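Folding questions I get all the time

I run the clothing side of a small secondhand shop called Nundau, and I fold more shirts in a week than most people do in a season. Customers ask me about it at the register, by email, and once in the dentist's waiting room (hi, Roxana!). So I've put my answers in one place. Last updated 2026-06-11.

Do you fold everything or hang some of it?

Knits and tees get folded, woven shirts and dresses get hung. Polos could go either way, and I fold them because hangers leave those little shoulder bumps that drive me nuts. If you've got loads of closet space and nice wide hangers, go ahead and hang yours.

What kind of table do I need?

Any flat one that comes up to about your hip. Beds are terrible for this! They're too soft and too low, and you end up dragging the whole pile toward you every time you reach for something. I like a light-colored top so I can spot lint and loose threads. Two tables pushed together are even better, one for the shirt you're working on and one for whatever's waiting its turn.

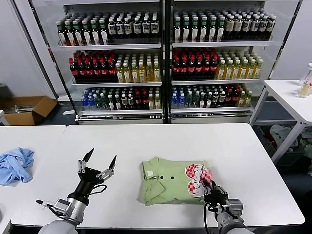
Polos are the ones people write to me about most, and it's nearly always the collar they're having trouble with. Do up the buttons first, all of them, then flip the collar down and run your thumb along it before you fold anything else. On a light green one like this, with just a couple of dark buttons on the placket, that's a few seconds of work. Then look at the print. A big graphic like those checkered hearts should end up on a flat panel if you can manage it, with no hard crease running through the middle of the design. You may have to shift your fold line over an inch or two, and that's fine, the shirt doesn't care where the "official" fold goes.

Can I iron over a printed graphic?

I don't. Turn it inside out and keep the iron on the cool side, or put a thin cotton dish towel between the iron and the print. Check the care label too, if there's still one in there. Half of what comes into my shop has had the label snipped out, so I treat every mystery print as if it'll melt.

Which way do you fold a T-shirt, in thirds or in half?

I go back and forth. My usual way is face down, sides in toward the middle, sleeves laid back on themselves, then bottom up to the collar. My friend Izzati Goh folds the bottom up first and deals with the sleeves afterward, and her stacks look just as good as mine. What I'd say is pick one way and use it for the whole pile, so your stack comes out the same width all the way up.

The sleeves always stick out. What am I doing wrong?

Probably nothing much. Short sleeves flare, so if you only fold the body, they pop out at the side like ears. Lay each one flat against the body and smooth it with your whole palm (fingertips just push the wrinkles somewhere else). If one's poking out at the end, open the last fold, tuck it, and close up again. 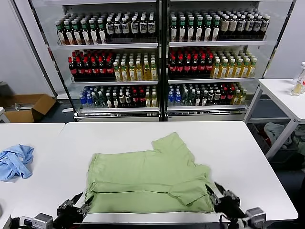
And please don't start the entire shirt over for one bad sleeve. I used to do that, and a basket of laundry took me all evening. Wrinkles along the fold are pretty normal in soft cotton, and most of them relax once the shirt's been sitting in a stack overnight.

Do folding boards work?

They do, and they're great if you want every shirt identical. I've got a Plerkar one that I bring out when we restock, because last March we had 172 tees to get onto shelves before opening on Saturday. At home I never bother with it.

How high can I stack?

I stop well before the pile leans. In a dresser drawer I'd file them standing on edge instead, so you can see every shirt without digging.

My kids wreck the drawer in a day. Any ideas?

Fewer shirts! Sorry, I know that's annoying. Amedeo Carbone, who buys all his boys' clothes from me, gave each kid 4 everyday tees within reach and put the rest up high. He tells me it's held up for more than 33 days, and I'm choosing to believe him.

Will you fold my stuff if I buy it at the shop?

Of course. Just ask whoever's at the counter, and tell us if it's a gift so we can dig out the tissue paper.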